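Walls, and the marks that live on them

Every house has one wall that takes the punishment. Ours is the hallway between the back door and the laundry, where schoolbags, bike handlebars and a succession of damp dogs have all left their signatures. I have been cleaning it on and off for 14 years and feel I know it better than some of my cousins.

What follows is the order I do things in now, having done them in every other order first.

Start with dust. I know. You want to get straight to the spray bottle. But wet dust is mud, and you'll spend the afternoon pushing it towards the skirting board. An old T-shirt over a broom head does the job, top to bottom, and then the shirt goes in the wash or, let's be realistic, under the sink with the others.

Next, a bucket of warm water with a small squirt of dishwashing liquid. Small! My neighbour Stamatia Karamanlidis used half a bottle of something lemony before Christmas and her dining room was sticky until Easter. Wring the cloth until it complains. Wash from the bottom up, because dirty drips running down a dry wall leave streaks that dry on and stay there, and rinse with a second bucket of plain water.

Scuffs from rubber soles come off with an ordinary white eraser. Crayon wants bicarb on a damp cloth and some patience. Melamine sponges work on nearly everything, including the paint, so try one behind the door first. On flat paint they'll leave a shiny patch that catches the light every evening at 5 o'clock, just as visitors arrive.

Greasy fingermarks near switches: dishwashing liquid again, on a cloth that's barely damp. Keep the spray well away from the switch itself.

Touching up is where marriages are tested. Grey is the worst colour for it. The tin says one thing, the wall has had years of sun and says another, and both of them change their minds by lunchtime. Look at the wall close up, in daylight, before you open anything. One coat of grey can run silvery in the middle and go pinkish on one side and slate on the other, all depending on what light is landing on it.
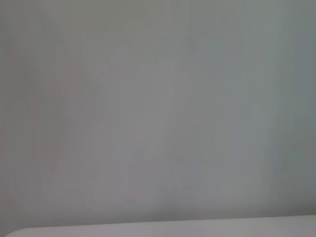

Stelios Galanis: I'd go further and say don't touch up at all, do the whole wall corner to corner. I dabbed at a grey one in our spare room on a Tuesday with paint from the very same tin, and it looked like it had a rash. Ended up rolling the lot anyway. If you must dab, use a mini roller, never a brush, and thin the paint a touch.

Fair enough, and he's right about the brush -- I've got a patch beside the linen cupboard to prove it.

If you do keep leftover paint, decant it into a jar with as little air in it as possible and write the room on the lid. "Grey" is no use to anyone. I have four jars marked "grey".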